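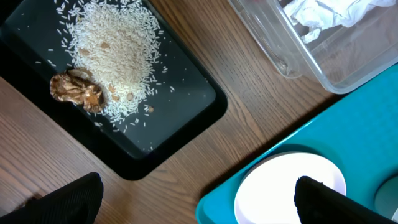 Do you need to know anything about rice before you go to the open day at Wernport?
Very little. If you've ever cooked a pan of it at home you'll get along perfectly well, and the staff are happy to begin at the beginning.

Days Out > Food and Drink > The Rice Rooms, Wernport

6 min read

I'd been meaning to visit the rice rooms at Wernport for years, ever since my sister brought me back a bag of their long grain and I made the best kedgeree of my life with it (I have never quite managed it again). They open to the public only now and then, so when I saw that they were letting people in on Sunday, January 4, 2026, I booked straight away and then worried for a week about the trains.

The building is an old chandler's shop on Atgate, up a slope that feels longer in winter. We were a party of 15, and we were given tea in the front room while our coats steamed on the radiators. Our guide for the morning was Dong-hyun Ahn, a quiet man with a lovely dry way of talking, who has been buying and blending rice for the Heo family for most of his working life.

The part I enjoyed most was the sorting table. I had expected something grander, I suppose, but it is just a wooden table with trays on it, and uncooked white rice tipped out on a black one. Against the black every long, slender grain shows up beautifully, even the stray ones that have wandered away from the heap. There were brown bits in among it too – a few small tan flakes, and one big crumpled piece, wrinkled like a dried mushroom – and the exercise is to get the rice clean of all of them. Beside it was a teal tray with a white plate on it, and a clear plastic tub with a crumpled tissue inside.

I thought it would take me a minute. It took me a good deal longer! The big piece is easy, of course, but the little flakes settle down into the heap and you have to spread the grains out thinly and go over them slowly with your eyes. Mr Ahn told us to work from one side to the other and never to dab about in the middle, and I improved a little after that. The lady next to me, who had come all the way from the coast on two buses, was far quicker than I was and very gracious about it.

Afterwards there was a tasting in the back kitchen, with plain boiled rice and a little butter, and then a risotto made with Baretti stock, which I liked so much that I bought a jar. The shop is small and gets crowded, so go in before the tasting if you can. I came away with 2 kilos of long grain and some 60 recipe cards, tied with string, that I shall certainly never get through.

There is a step up to the kitchen and the stairs are steep, but the sorting room is on the ground floor and has chairs. The next open day is in April, and I've already put my name down.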